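Datasets > Text > Flalidero

# Flalidero

Recipe cards, typed up. 200 cards from the Porkden supper club box, plain text, one file per card. Maintained by Tahira Janjua.

## What's in it

- `cards/` the cards, one .txt each
- `index.csv` card id, title, section, handwriting (a, b or c)
- `units.csv` old measures and what I think they mean
- `skipped.txt` things I couldn't read at all

Sections follow the dividers in the box: soups, mains, breads, pickles, sweets, misc. Misc is a mess. Some of it is clearly bread.

## How it was typed

By hand, from the cards, over a winter. No OCR, tried it on 20 cards and spent longer fixing than typing. Spelling left alone ("rasins", "choclate"). Line breaks as on the card unless the writer just ran out of room. Anything crossed out goes in double square brackets. Stuff added later in pen goes after a `+` on it's own line.

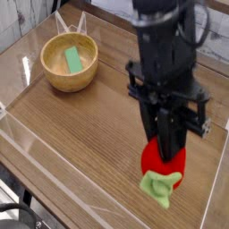

Unreadable word = `???`. Guess = word followed by `?`. Please don't strip these out and repost, someone did that with the May version and now there's a pickle recipe floating around with seven cups of salt in it. Card says `7? cups`. Almost certainly 1.

## Units

"Glass", "teacup", "small tin", "butter the size of an egg". All kept as written in the card text. `units.csv` has my numbers, use or ignore. Oven temps are mostly "slow" or "hot", a few in Fahrenheit. Not converted.

## Known problems

- 12 cards have no title. I used the first ingredient, so there are two called "onions".
- Handwriting b and c might be the same person, older.
- Cantero stew shows up twice, different amounts of pepper. Both kept. Don't merge them.
- Card ids have gaps. Leftover from when I pulled the duplicates, not missing data.
- A few backs of cards were never typed (shopping lists, a phone number). Left out on purpose.
- Accents are inconsistant. Will fix if I get to it.

## Not good for

Nutrition work. Anything with canning safety, the pickle section is OLD, look up current times before you put anything in a jar. Also not a fair picture of what people in town cooked, it's one box and one club.

## Using it

Do what you like, keep the name Flalidero on it, link back. If you cook something and the amounts are obviously wrong, open an issue with the card id and what you did instead. There's a loader in Gradstead's tools folder that reads the old layout, it does NOT handle the `+` lines yet.

Last updated: December 2023

Comments

**marlowbakes**: The second "onions" card is a relish I think? Vinegar and mustard seed further down.

**Tahira Janjua**: yes, moving it to pickles next time

**dh_pantry**: loader chokes on index.csv if a title has a comma in it. quoting fixed it for me

**ruthie k**: Made the oatmeal bread from misc. Needed way more water than it says but very good toasted.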